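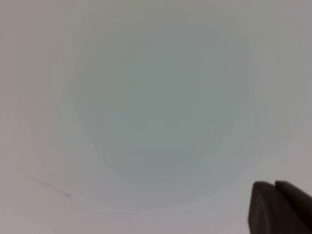 Figure 6. Wrist view with the gripper nearly closed over a plain surface. Only the two fingers, lower right, and a thin faint line, lower left, stand out.

6. Recording examples on the two-arm table

This section explains how to record cloth examples with the Drirora two-arm table and the Nenine recorder. Please read section 4 (Power and emergency stop) and section 5 (Leader handles) first. The steps below suppose that both arms are already calibrated and that the recorder computer is connected to the same network switch as the arms.

One "example" in this manual means one full recording, from the start signal to the stop signal, with all camera streams and all joint positions. A "set" means all the examples made with one cloth and one task. For the basic cloth task we recommend a set of 600 examples. The training program accepts smaller sets, but the results are then less regular. Our own first set had 358 usable examples, and the arms learned to grasp the cloth but often put it down at a wrong angle.

6.1 Before the first example

1. Switch on the recorder computer and wait until the status page shows all streams in green. If one stream stays yellow, see 6.5.

2. Open the wrist view of each arm, one after the other. Close the gripper with the handle and look at the picture. You should see the tips of the fingers in the same corner every time. If the fingers have moved in the picture, the camera bracket is loose and must be tightened before you continue.

3. Move the arm over an empty part of the table or turn it to a plain surface, as in Figure 6. With nothing in view it is much easier to find dust, hairs and scratches. A thin line which stays at the same place when the arm moves is on the lens. A line which moves with the background is on the surface, and you can leave it.

4. Clean the lens with the dry cloth from the accessory box if necessary. Do not use alcohol on the lens cover, it becomes milky after some time.

5. Compare the brightness with the reference picture which you saved during installation. Soft darker areas in a plain picture are normal and the training is not disturbed by them, as long as they are similar from one day to the next. Please do not change the exposure by hand between two examples of the same set.

Note: The wrist camera has a short focus distance. A plain surface will look soft and a little blurry in it. Judge the focus only with a printed target (page 3 of the accessory folder).

CAUTION: Keep your hands away from the table while the handles are active. The arms follow the handles immediately, also when the recorder is not recording.

6.2 Preparing the table

1. Remove everything from the table that does not belong to the task: tools, cups, cable ties, gloves. The learning system does not know which objects are important. If a screwdriver is lying on the table in half of the examples, the system may use it as a landmark.

2. Check that the grid is flat. The grid helps you to place the cloth, and it also helps to see later if the fixed camera was moved. If a line of the grid is worn out, do not repair it in the middle of a set.

3. Put the lights on at least 15 minutes before the first example. Some lamps change their color while they become warm. Close the blinds if you have windows on the side of the table.

4. Guide the arm cables so that they hang in loops with enough slack. A cable may lie over the table, but it must not be pulled tight when the arm reaches its farthest point. Move each arm slowly to all four corners to check this.

5. Lay the cloth in the center of the table. For the basic task it should lie flat with the long side parallel to the long side of the table. A small fold or a curled end is allowed and even useful, the system must learn to deal with it. A cloth with a clear pattern is easier for the cameras than a white cloth on the white table.

CAUTION: If a cable lies across the cloth, check before each example that the fingers cannot grasp the cable together with the fabric. A crushed cable can fail much later and is hard to find.

6.3 Recording one example

The operator sits behind the handles and can see both the table and the monitor. We recommend that a second person lays the cloth, but one person can also do both with the foot pedal. In this case the pedal must be locked before you stand up.

1. Bring both arms to the start position. The start position does not need to be exact, but the fingers must not touch the cloth.

2. Press the pedal once. You will hear a short tone, and the counter on the monitor begins to run. Wait one full second before you move.

3. Bring the fingers of one arm down close to the end of the cloth. Stop for a moment just above it, then go down the last piece slowly. Many failed grasps come from this last piece, so it is good if the system has many slow pictures of it.

4. Use the other arm for the opposite end. It can approach from the side while the first arm points downward. Do not try to move both arms in a perfect mirror. A natural movement is better, and it makes the operator less tired.

5. Complete the task which is written on the task card. Then open both grippers, lift the arms free of the cloth and press the pedal again. The long tone confirms that the example is saved.

6. Mark the example on the monitor as "good", "failed" or "discard". Use "failed" when the movement was correct but the cloth slipped. Use "discard" when you made an error that you don't want to repeat, for example when you hit the table or the two arms touched each other. 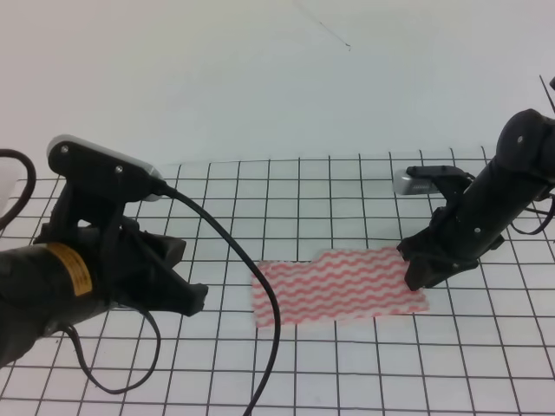 6.4 Changing the start between examples

A set in which the cloth lies always in the same place is of little use. The arms will learn the place and not the cloth. Please follow this routine:

1. After each example, shift the cloth by one or two squares of the grid, in any direction.

2. After every 10 examples, turn the cloth a little. Small angles are enough at the beginning.

3. Change also the start height of the arms now and then — a few centimeters is sufficient.

4. Keep the same cloth until the set is complete. If you want to use a second cloth, open a new set and give it a new name. The Makokha tool can merge two sets afterwards, but it cannot separate them.

5. Make a pause when you notice that your movements become hurried. Examples from a tired operator are usually shorter and rougher, and one can see this clearly in the speed curves.

Note: Do not move the fixed camera, also not for cleaning the table. If it was touched by accident, stop the set and do the alignment from 3.4 again. The old examples stay valid, but they must be stored under the old alignment number.

6.5 Messages and what to do

Stream yellow. The camera sends pictures, but too slowly. Check that it is plugged directly into the recorder and not into the monitor.

Stream red. No pictures arrive. Switch the stream off and on again in the status page. If it remains red, change the cable. The wrist cables are wear parts and a spare is included.

"Time mismatch". The clocks of the arm and the camera are too different. The example is saved but it is marked automatically as "discard". Restart the Gurkov time service and wait for the green mark. When this message comes more than twice in one hour, send us the log file.

"Joint limit". The handle was moved farther than the arm can follow. Bring the handle back slowly until the arm is again in step with it. The example can be continued, but we recommend to discard it.

"Disk low". There is space for only a few more examples. Finish the running one and then copy the set as described in 6.6. Never delete single files by hand, the index becomes wrong.

6.6 End of the session

1. Bring both arms to the rest position and let go of the handles. Wait until the motors are locked before you take away the cloth.

2. Play three or four examples of the session at double speed, in the fixed view and in both wrist views. Look for missing pictures, a moved camera or a dirty lens. It is better to lose one session than to find the problem after the training.

3. Write the number of good and failed examples on the set card, together with any change in the light or in the cloth.

4. Press "Close set" and then "Copy". The copy is checked automatically, and this can take longer than the copying itself. Do not switch off the recorder before the message "Copy verified" appears.

5. Switch off the arms first, then the recorder, then the lights.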